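**Progress report to the Tromham Fund, second period**
Project: Clothes and Linen at Home, Henent
Prepared for: Sheldon Carrier, grants officer
Date: 2 June 2021

Dear Mr. Carrier,

With this report I inform you about the work of our project since the last letter, which I sent to you in December. I follow the headings that you gave us, but I have put the budget before the difficulties, because some of the difficulties come from the budget.

## What we promised

In the application we wrote that we would help people who come to live alone, or who must start a household again, to take care of their clothes and bed linen. The help consists of home visits, a mending table at the Sutcliffe building and a printed booklet. The people are mostly tenants who were given their keys by the Henent housing office. Some are young and have left a foster family. Others are older, and the person who did the laundry in their home has died or moved away.

We promised to reach 27 households in this period. We also promised to print the booklet in 1,000 copies and to train two new home visitors.

## What was done

The 27 households are reached. Every household received a first visit, and most of them also had the second visit that is foreseen in the plan. In the first visit the visitor looks together with the tenant at what is there: where the clothes are kept, where the washing is dried, and whether there is a change of sheets for the bed. The visitor does not do the work for the tenant. We were strict about this, and in the beginning it was not easy for the visitors, who are quick with their hands and like to see a finished pile.

The two new visitors finished their training and are now working without a partner. One of them speaks three languages and takes the households where this is needed. The other has worked many years in a dry cleaner's shop and brought to us a lot of knowledge about stains, which we have put in the booklet on its own page.

The mending table is open on Tuesday afternoons. I must report that it started slowly. In the first weeks the visitors sat there with their own mending. After we moved the table from the upstairs room to the room beside the entrance, people began to stop with one thing in a bag, usually a zipper or a torn pocket. We have now the opposite problem and sometimes ask people to return the next week.

## The booklet

The text of the booklet is ready and was read by four tenants before it went to the printer. They asked us to take out many words. The chapter about washing symbols was five pages and is now one. They also asked for a chapter about what to do when there is no washing machine in the apartment, and this chapter did not exist in our plan. We wrote it with the help of the laundromat on the main street, where the owner let us copy the prices and the hours.

The printer has delivered the 1,000 copies. The paper is a little thinner than we ordered. We accepted it with a reduction of the price, and the difference is shown in the budget table that I send separately.

## Sorting and folding lessons

I write more about this part, as you asked in your last message what exactly is taught in a lesson and why it needs a full hour.

The lesson is held at the bed of the tenant. Most of the apartments have no table large enough for folding, and the floor is not a good place. The bed is always there and it has a good height. First everything clean is put on it. Then the tenant makes groups: what goes on hangers, what goes in a drawer, what must be repaired, and what the tenant does not wear anymore. The last group is the hardest one, and the visitor must be patient and not give an opinion.

After the groups are made, the visitor shows one way to fold each kind of thing. We teach only one way. Earlier we showed two or three, and people remembered none of them. T-shirts go first and towels after. Fitted sheets are left to the second visit, for they make everybody nervous.
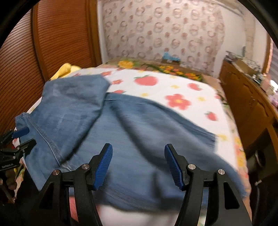

Denim has its own ten minutes in the lesson. It is heavy, it holds every wrinkle that it gets in the basket, and tenants often put it away in the form in which it came out of the machine. We teach to find first the two side seams and to pull each leg straight before anything is folded. When jeans lie crumpled, with one leg turned back on top of the rest, like the blue pair on the strawberry sheet, the fold should be opened again completely and the whole pair made flat. It is tempting to press such a pile together with the hands and call it folded. Pale topstitching is a good help for the beginner, as the eye can follow it along the seam. A frayed edge is looked at in the same moment, and the tenant decides if it stays as it is or goes to the mending table. The visitor may explain how to stop fraying with a simple row of stitches, but many people like it, and then there is nothing to repair.

When the jeans are flat, one leg is laid on the other, the seat is tucked in, and the length is folded in three. With this size they can stand in a drawer, and the tenant can see all of them from above. For tenants without a drawer we give a cardboard divider made to fit a shelf. The dividers are cut by us from boxes which the Trosik furniture store lets us collect.

The visitors report that the second visit shows well if the lesson was useful. In a good number of homes the drawers were still in order. In others there was again one big pile, but the tenant knew how to begin with it, and I ask you to accept this also as a result.

## Budget

The spending follows the plan in most lines. Travel costs are lower, as many households are in the same two streets and can be visited on foot. Material costs are higher. We bought more hangers and more laundry baskets than foreseen, and the price of thread and needles of good quality was not calculated correctly in the application. This was my mistake. I ask for your permission to move the amount that remains in the travel line to the material line. The total does not change.

## Difficulties

Drying space is the largest difficulty and we have no solution for it inside this project. In the smaller apartments the washing hangs over doors and chairs, and it takes a long time to dry. A lesson about folding has not much value when the clothes are put away damp. We have started to speak with the housing office about opening the drying room in the basement of the Sutcliffe building. They have not refused, but they want to know who would keep the key.

A second difficulty is the appointments. Some tenants do not open the door, and a few told us later that they were ashamed of the condition of the room. The visitors now call the evening before and say clearly that nothing has to be prepared. This has helped in several cases.

## Next period

We plan to finish the remaining second visits, to give out the booklet through the housing office together with the keys, and to keep the mending table open on the same afternoon. If the drying room is opened, we would like to hold part of the lessons there for tenants who prefer not to have a visitor at home. I would send you a short description of this change before we begin with it.

You are also welcome to come on a Tuesday and see the mending table. Please write to me one week earlier, so that I can ask one of the tenants if you may join a home visit on the same day.

With kind regards,

The project coordinator
Clothes and Linen at Home, Henent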